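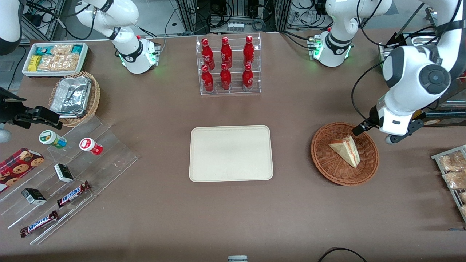 Stop Scoring Grippers on Boxes

Most gripper comparisons I am asked to review report one number, a pick success rate, and most of them compute it over a set of rigid boxes with square corners. I have run enough of these trials to believe the number is close to useless for anyone buying hardware. My position is that a gripper should be scored on a mixed table of retail goods, by package type, with the failures sorted by kind, and that the single figure should be dropped from the front page of the report.

Consider a snack counter. A bottle in a stepped acrylic rack, a candy bar lying at an angle on a clear display step, a wedge sandwich in clear wrap tipped inside a wicker basket, a foil container with a crinkled lid. A person assembling a tray from these uses four different grasps without thinking about it. A two-finger gripper has one motion available, plus whatever the wrist and the approach angle can add. The interesting question is how much the wrist and the approach have to add before the fingers can do their job, and a box test never asks it.

In January we ran two candidate finger sets on a two-arm table. The first was the stock set from Bamosier: stiff, narrow, flat pads. The second came from Cemitz and uses a compliant pad on a slightly wider finger. Same arms, same controller, same closing speed, same operators. We logged 2,639 attempted grasps across both sets. On cartons the two were indistinguishable, and had we stopped there the stock set would have won on price.

The sandwich separated them. The package is a triangular prism, so two of its broad faces are parallel and the other three are not. If the fingers close across the parallel pair, either set works. If they close across the sloped faces, the package turns as force builds and slides out toward the thin edge. In a basket the operator does not always get to pick, as the rim blocks a low approach and the package leans however it was put in. The narrow Bamosier fingers could get down between the package and the wicker. The Cemitz fingers held better once there, but they touched the rim on the way in often enough that we had to raise the approach and accept a shallower grasp. Of 183 dropped sandwiches, the majority with the stock set were slips after lift. With the compliant set, most were failures to seat the grasp in the first place.

Those are different defects with different remedies. A slip after lift is a pad and force problem. A failure to seat is a geometry problem, and no amount of tuning the closing force will fix it. A combined success rate puts both in the same bin, and the two finger sets then come out within a few points of each other, which tells a buyer nothing about which one to bolt on.

Bottles present a smaller puzzle. A cylinder is forgiving about rotation and unforgiving about height. Take it high and it swings during transfer; take it at the middle and the fingers have to clear its neighbors in the row. With a two-level rack the front row limits how low one can reach for the back row. We ended up treating front and back as separate items in the log, and I would recommend this to anyone. Averaging them hides the fact that the back row cost nearly twice the time.

Foil is where I changed my mind during the trial. I had assumed that compliant pads would be kinder to a thin container, and on the side walls they were. But the wider pad also pressed on the folded edge, and a dented edge can let the lid work loose. Dorothy Bickerstaff, who wrote our damage criteria, insisted on scoring the container after placement instead of at the moment of release. I argued against it at the time on the grounds that it would slow the sessions. It did slow them, and she was right. A grasp that delivers a crushed container is a failure, and a log that ends at finger opening will call it a success.

There is an argument for the box test, and I should state it fairly. Boxes are repeatable. Two labs can buy the same cartons and compare results, whereas my basket of sandwiches depends on the basket, the bakery and the lean. The group at Drorkness makes this case well and publishes its carton dimensions so that others can reproduce the setup. I accept that repeatability matters. I do not accept that it should outrank relevance. A carton figure can go in an appendix as a calibration check – proof that the arm, the controller and the fingers are assembled correctly – and it serves that purpose well.

The other objection is cost. A mixed table takes longer to reset, and the consumables wear out. Wrappers crease, and a creased wrapper is a different object from a fresh one. We used 1,485 grasps of the total on wrapped goods and replaced packages on a fixed schedule so that neither finger set got the tired ones. This is dull work. It is also the only part of the trial that I would defend line by line.

A few practical points for those who want to try it. Keep the layout fixed within a session and move it between sessions, since operators learn a table faster than they learn a gripper. Alternate finger sets in blocks, or the second set will be credited with the operator's practice. Record which arm made the grasp: our left and right arms had different reach limits over the same containers, and some of what looked like a finger effect in the first week was a shoulder effect. Put a camera above the table and check that it can see the fingertips at closure. Clear acrylic and clear wrap both give depth sensors trouble, so do not rely on the depth channel alone to decide whether a grasp was seated.

Hoàng, a supplier whose controller we tested on the same table in a later round, quotes finger life at 3,000 cycles before pad replacement. The figure may well be correct for cartons. A wicker rim is abrasive, and our pads showed edge wear well before that count. I would ask any vendor what the pads were closing on when the cycles were counted, and I would ask it before discussing price.

We kept the stock fingers on one arm and put the compliant set on the other. The split is awkward for spares and it complicates the controller settings. On our failure table it was the better choice, and a single success rate would have argued us out of it.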